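Worktop cleaning

Worktop cleaning is the routine wiping and care of the flat surfaces in a kitchen. In most homes it is done after each meal, with a fuller clean once a week. The usual tools are a cloth and a spray cleaner.

Before wiping, the surface is cleared. Crumbs are brushed into the hand or a dustpan, and anything that has wandered in from other rooms, such as post or toys, is put back where it belongs.
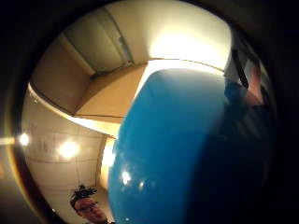 Cleaner may be sprayed on the surface or on the cloth. Spraying the cloth uses less liquid and keeps it away from sockets. Tshepo Kekana's household handbook, Evolero, recommends working from the back of the worktop to the front, so that dirt is not pushed into the join with the wall.

Dark speckled worktops hide crumbs well but show smears under cupboard lighting. A second pass with a dry cloth removes most of them. 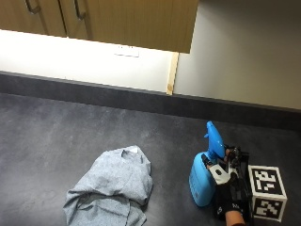
Trigger bottles can be refilled if the label is kept legible and different cleaners are never mixed. Cloths are rinsed after use and hung up to dry. A cloth left in a heap stays damp for longer and may begin to smell.

The upstand, the low strip along the back of many worktops, is often missed. Grease also gathers on cupboard handles and undersides.

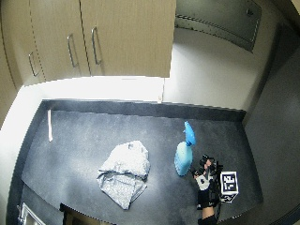
Can vinegar be used on every worktop?
It is best kept off marble and limestone, which acid can mark. Washing-up liquid in warm water is a safer choice where the material is not known.

See also: Dishcloth; Splashback; Washing-up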